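Plisdale Fitted Sheet, Olive

Skoltden Home > Bedding > Sheets > Fitted

In stock. Ships from the Gezer warehouse
Item no. 4000
Add to cart | Save for later

Pale olive green. Soft, gets softer. Deep pockets, elastic all the way around, not just the corners. Sold as a single fitted sheet, no flat sheet in the pack. Pillowcases are seperate, see bottom of page.

This is the one we restocked after the gray sold out. Same fabric, same mill, new color. The green is on the quiet side, closer to dried sage than to army surplus. If you want a strong green, look at the Fern instead.

Sizes

Twin
Full
Queen
King
No Cal king in this color yet. June, if the mill keeps its word.

Details

100% cotton, washed at the mill
186 thread count, plain weave
Pocket fits mattresses up to 12 inches deep
Elastic all around
Top/bottom label sewn inside the hem, short side
One sheet per pack, cloth bag, no plastic

About the thread count. Yes it's low. People write in about it. It's a plain weave and a lower count lets air through, so it sleeps cooler than the slick hotel kind. If you like slick and heavy this isn't your sheet and we'd rather say so now than pay the return.

Will it wrinkle

Yes. It's cotton. Comes out of the bag with fold lines, those go in the first wash. After that you get soft creases whenever anyone sits, sleeps or folds laundry on it. Pull it tight while it's a bit damp if that bothers you. Or iron it. We don't.

Fit

Measure the mattress with the topper on. Please. Most of our returns are a topper somebody forgot. Measure top seam to bottom seam, then add a bit if the topper is the puffy type. If you land over 12 inches, the Deep version is what you need, different page, same price.

Under 8 inches it will still work but you'll have extra to tuck. Fine on a thin guest mattress or one that sits straight on the floor. Tuck the long sides first then the foot.

Washing

Wash before first use, alone or with other greens
Warm, normal cycle
No bleach, no softener (softener coats the cotton and it stops breathing)
Tumble low, take it out a little early
Line dry is fine, keep it out of hard sun or the green goes yellowish
Close the zippers on anything you wash with it

Duvet covers eat fitted sheets. Wash them in different loads or you'll be fishing a wet ball out of the corner. King size needs a full size washer, don't cram it in with towels.

Shrinkage is allowed for in the sizing. It'll feel a little big out of the bag and right after two washes. If it's still loose after 4 washes send us a note, something's off and we'll swap it.

Color next to other stuff

Works with white, cream, oatmeal, most blues. Blue-gray especially. Not great with bright red. Screens differ, so order a swatch if you're matching curtains or paint, swatches are free and go out in a regular envelope. 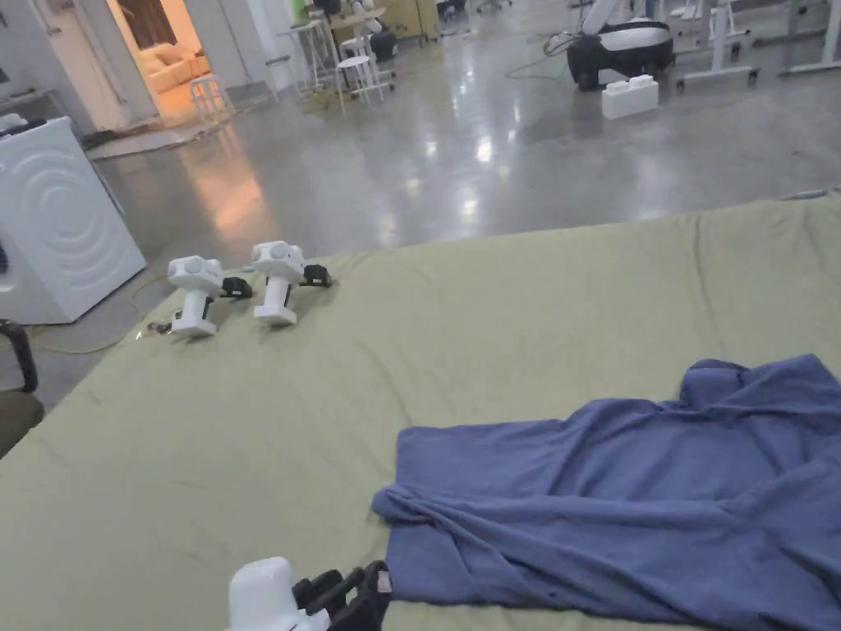

Tharindu Begum: Had the queen since the winter batch and washed it every week. Color has held up, the elastic too. My one gripe is the top/bottom label, it's tiny and I still put the thing on sideways half the time. Would buy again, would buy faster if you did a flat sheet to match.

Reply from Skoltden: Flat sheet is being sampled now. Label gets bigger on the next run, you're not the first to ask.

Jae-in Ma: Does the king hold on a mattress that's right at 12? Mine is with the pad.

Reply from Skoltden: It holds, but snug. If you toss around a lot go for the Deep.

Returns

Unwashed, in the cloth bag, send it back any time in the first month. Washed once and you hate it, write to us first, we usually work something out. Return label is in the bag, under the care card. Don't throw out the care card, the batch number is on it and we need that for color matching if you're adding pillowcases later.

Goes with

Plisdale Pillowcase, Olive (pair)
Plisdale Pillowcase, Cream (pair)
Fukik Mattress Pad, cotton top, all sizes
Fukik Sheet Clips, set, for mattresses under 8 inches
Swatch card, greens and blues

Stock last updated 16/03/2025. Full size is low, the rest are ok. Orders in before noon go out same day, except king, wich is packed in the afternoon.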